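**Clollska Flat-Base Mixing Bowl, stainless steel**
Sold singly or in a nest of three. Stocked by Czarnecka Kitchen Supply, trade counter and mail order.

We sell a lot of mixing bowls and most of the copy written for them is nonsense. "Professional grade" has no fixed meaning. Neither does "chef quality." We took this line on in November after turning it down twice, and what follows is what we think it does, what we doubt, and who should buy something cheaper.

## What it is

A plain round bowl with a rolled rim, no handle, no spout and no rubber foot. One sheet of steel, pressed and polished. The maker's leaflet calls the inside a "release surface," which as far as we can tell means it is shiny. Dough sticks to it about as much as it sticks to any other steel bowl. Flour it.

## Claims we checked

**"Stays put while you whisk."** Partly. The flat base is wider than on the Dinolance bowl we used to carry, and on a dry counter it does shift less. On a wet counter it goes wherever you push it. Put a damp cloth underneath, same as you would with the old one.

**"Dent resistant."** Lena Olszewski on our trade counter dropped the medium one on the stockroom floor, first on purpose and later by accident. The second drop left a flat spot on the rim. It still nests, but you can feel the spot with a thumb. We would call that ordinary.

**"Keeps ingredients cold longer."** Longer than what? The leaflet doesn't say. Steel this thin warms up when you hold it against your body, and there is no second wall. If you whip cream in it, chill it first and work fast.

**"Dishwasher safe for life."** Whose life? We ran ours through the shop machine on most working days and the outside went a bit dull. The inside held up better than we expected. Salt left sitting overnight will mark it, and no polish we stock takes that mark fully out.

**"Measuring marks."** There aren't any. Some resellers list them, probably copied from the Caltell bowl, which does have them. If you want marks, buy the Caltell, but check them against a jug before you trust them.

## Sizes and prices

| Size | Sold as | Price |
|---|---|---|
| Small | single | $20 |
| Medium | single | $29 |
| Large | single | $38 |
| Nest of three | boxed | $70 |

The nest saves you $17 over buying one of each. That only counts as a saving if you want the small one, and plenty of people don't. It is too shallow for beating egg whites with a hand mixer unless you like wiping down the wall. For prep, or for holding chopped onions, a soup bowl does the same job.

Nests come in a printed box. If the box arrives crushed and the bowls are fine, we won't send a new box.

## Things buyers ask

Does it fit over a pan for melting chocolate? The medium does, on most saucepans. The rim gets hot, and with no handle you'll need a towel.

Will it take a lid? The maker sells one. We don't carry it. Ryszard Czerwiński in purchasing asked for samples and the ones we got fitted loosely enough to slide off in a fridge. A plate works.

Is it magnetic? Weakly, at the base. People ask this because they've read that good steel never sticks to a magnet. We wouldn't pick a bowl on that test.

Can I use it on an induction hob? No. It's a bowl.
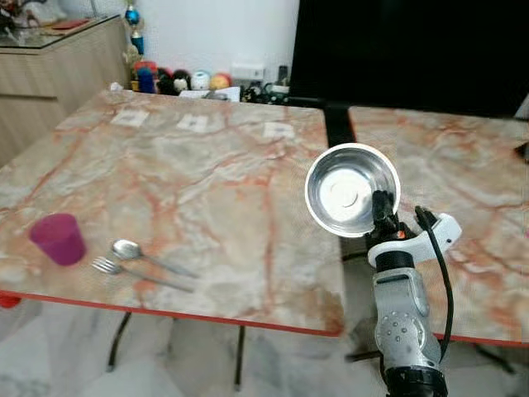
*Round bowl, interior view. Bright rim, polished wall, small ring marking on the base.*

## What buyers wrote back

"Fine. I expected more for the money but I can't say what." - Fotini Economou

"Had the large one two years from another shop. It has outlasted the mixer. The polish on the outside is gone." - Zbigniew Dudek

"Scratched by a metal whisk the first week. They said it wouldn't." - Miłosz Grabowska

For the record, we never said it wouldn't. The leaflet did, and we have asked the distributor to change it.

## Should you buy it?

If you have steel bowls that don't rock on the counter, keep them. If yours have round bottoms and you're tired of chasing them, the medium is the one to get - it's the size that leaves the shelf most often and the one we use ourselves. The large is good for bread and salad but check your cupboard first.

## Ordering

Free shipping on orders over $99. Under that it's a flat rate shown at checkout. Trade accounts buying 100 or more should call the counter for a price; the web cart won't apply the discount. The counter is closed on Tuesday.

Returns are accepted unused, with the sticker still on. The sticker glue is stubborn, so try cooking oil before you reach for a scouring pad.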